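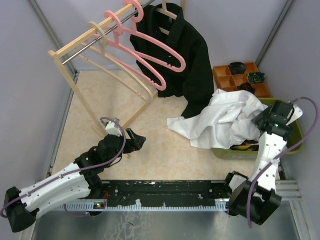
Step 3. Record the hanging episodes

Load the rack the same way for each block: one shirt already up, the other hangers free. Dark shirts go at the far end. Everything still to be handled starts in the green bin, crumpled, as it would come out of a dryer.

Start the recorder, then move the leader arms. Go for the cloth with the right arm and leave the left one open near the rack until it is needed. Keep the motion slow and even – the policy copies hesitation too.

Stop the episode when both grippers are open and clear of the fabric. If you drop something, keep recording and pick it up again. Mark those episodes "recovery" in Lemeris.

Step 4. Check and trim

Play back every episode at double speed. Delete any with a frozen joint reading. Our first set had 544 episodes and we kept 397 after trimming.

Swap the garments in the bin and the tray before the next block. Hatem Metwally's block list is in the Mabula folder, with two operators assigned to each block.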